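Finally got the spring reverb working

3rd December

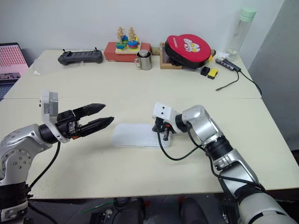 I've wanted a real spring tank in my rack for years, and last night I had the Bramwell driver module up and running at last! It's 12 HP, it runs hot, and it hums if you put it too close to the power supply, so mine now lives at the far right end of the bottom row next to the Kilard filter.

Oh, the sound though. I patched a slow Gallo oscillator straight into it, opened the filter a hair, and sat there for an hour just turning the decay knob. Short pings are the best thing – they splash and wobble and then trail off into this metallic fog. I tried kicking the case too, of course. Thunder!

Lachlan Donnelly told me to try putting the return through a VCA and ducking it with the kick drum, and wow, he was right. The beat stays clear and the reverb swells up in the gaps. I set the envelope decay to 400 ms and it breathes right along at a slow tempo.

Next up is feeding the output back into the input through a band-pass filter. I did it for maybe a minute with the headphones off and it was already howling. More soon, plus a recording once I've sorted out the hum – I think I need a longer tank cable.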